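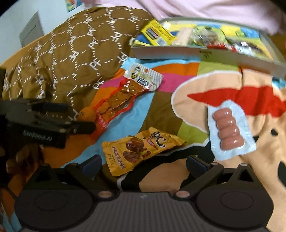

## Recording pick-up runs with the hand-held grippers

This page covers one complete recording session for the Pralstead robotics club project. It assumes the grippers are already paired with the club laptop and that the Honero logging program is installed. If either is missing, do the set-up sheet first.

The task used throughout is clearing snacks from a bed: packets, a sausage pack and a small mandarin on a patterned quilt. Other tasks follow the same steps with a different object list.

### What you need

- Two hand-held grippers, charged
- The club laptop and its power lead
- A storage card with at least 40 GB free
- Between five and 9 objects, none heavier than 200 g
- An open box to receive the objects
- A second person to reset the objects between runs

### 1. Choose the objects

Mix the packaging. Soft bags deform when the fingers close, sealed packs with a stiff back do not, and round fruit rolls. A set made up entirely of one type trains a policy that fails on the other two. Do not use anything open or leaking.

Enter each object in the session file before you start. Use plain names (`yellow_bag`, `sausage_pack`, `mandarin`) and keep the spelling identical from one session to the next. The Plorholm sorting script treats `sausage_pack` and `sausagepack` as different objects.

### 2. Prepare the surface

Leave the bedding as it is. Patterned quilts and folds are wanted in this set. Books and magazines may stay on the bed and may have packets resting on them, but list them in the session file as `background`.

Place objects so that:

- at least one lies flat and one is tilted or leaning
- at least two are touching or partly overlapping
- none is closer than a hand's width to the edge of the bed

### 3. Start the log

1. Connect both grippers. The program shows `L` and `R` in green.
2. Open and close each gripper fully, twice. The width reading should return to zero. If it stops above 2 mm, repeat the finger calibration.
3. Hold both grippers still over the bed and press **Record**.
4. Wait for the tone before moving.

### 4. Do the run

Approach each object from above at a slant, with the fingers open slightly wider than the object. Close until it is held, pause for one second, then lift. Bags should be gripped across the body. Gripping the sealed top edge works for a person but slips too often on the competition arm.

Keep the speed steady. Fast wrist turns blur the video and the tracking drops out. If you lose an object, carry on and pick it up again within the same run. Dropped objects are kept in the data and tagged `retry`.

Use the other gripper to steady a packet or hold the quilt down where needed. Both hands are recorded, so put the idle one somewhere sensible and keep it still.

Press **Stop** after the last object is in the box. A normal run takes around 40 seconds.

### 5. Reset

The second person puts the objects back in a new arrangement. Wait until they have stepped away before pressing **Record** again. Hands and sleeves over the bed during a reset are harmless, but a run that contains them must be tagged `reset` and is left out of training.

### 6. Check and upload

Play back the first and last run at double speed. Look for missing video from either side and for a width reading that never changes. Then copy the session folder to the Haddad drive.

The set held 1,362 accepted runs on June 7, 2019. Sessions recorded before December use the old folder names and must be converted with `rename_old.py` before they are merged.

### Common faults

| Fault | Action |
|---|---|
| `L` and `R` swapped | Unpair both, pair the left one first |
| Tracking lost near a plain wall | Turn to face the bed, restart the run |
| Fingers slip on shiny packets | Wipe the pads with a dry cloth |
| File size is zero | Card is full; replace it and repeat the run |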